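Trudlow's Picture House to Show a Film Mostly About a Ferry Timetable

The 281-seat Regal in Trudlow will reopen its doors in January with The Werholm Crossing, a romantic drama in which the lovers share a bench for 14 minutes before either of them speaks. The cinema's programme calls it "brisk".
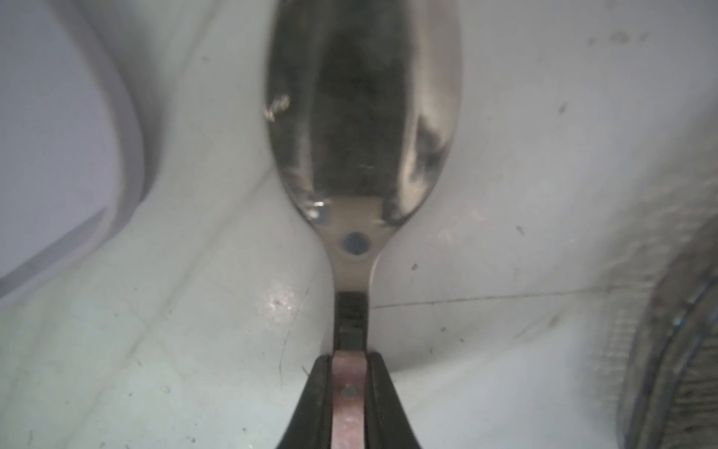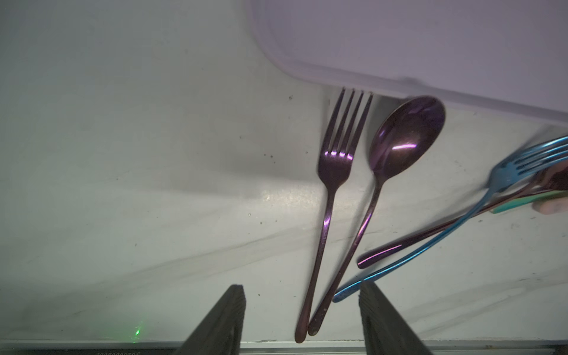
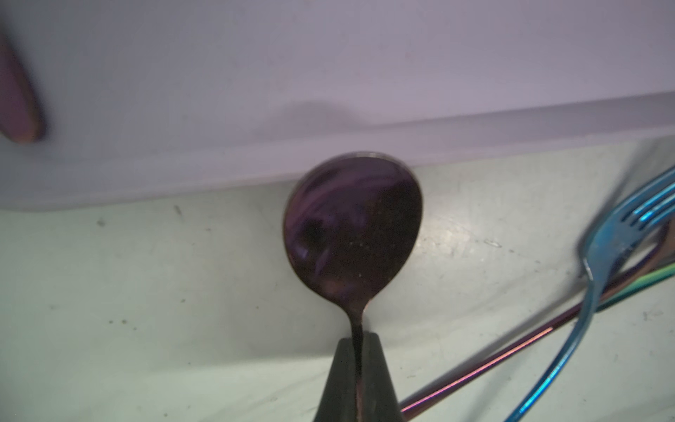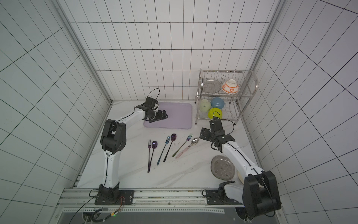 Spoons on marble, and two robot arms over the same sort of tabletop.

Second film, same coat

Director Rostyslav Nazarenko made his name, in Trudlow at any rate, with Tedon, a thriller about a missing surveyor that ended before anyone found him. Letters were written to the local paper. The new film has a proper ending, he promises, though he would rather people didn't arrive expecting a big one.

The story follows Björklund, a ticket inspector played by Guangming Kong, who falls for a passenger who never has the right ticket. He fines her twice. On the third trip he lets it go, and in the world of this film that counts as a car chase.

Kong spends most of the running time in a brown overcoat that regulars may recognise from Tedon. "It's a good coat," he said. "It was the only thing from the first film that got decent reviews."

Nazarenko cut the script from 2 hours of talk to something nearer silence after watching his own rehearsals. The ferry horn was kept and has more lines than the mother-in-law.

There is a dog, which is fine at the end. The cinema has asked us to say so, having dealt with the complaints last time.

Tickets and ices

The Regal has printed 1000 programmes, a hopeful number for a run of three evenings. Doors open at 7pm and the film starts half an hour later, after a short talk by the director on the subject of fog. Seats in the back row have been mended. Those in row F have been looked at.

Choc ices will be on sale before the talk but not after it. Anyone still holding a ticket from the cancelled showing of Tedon can swap it at the box office for a seat at any of the three performances.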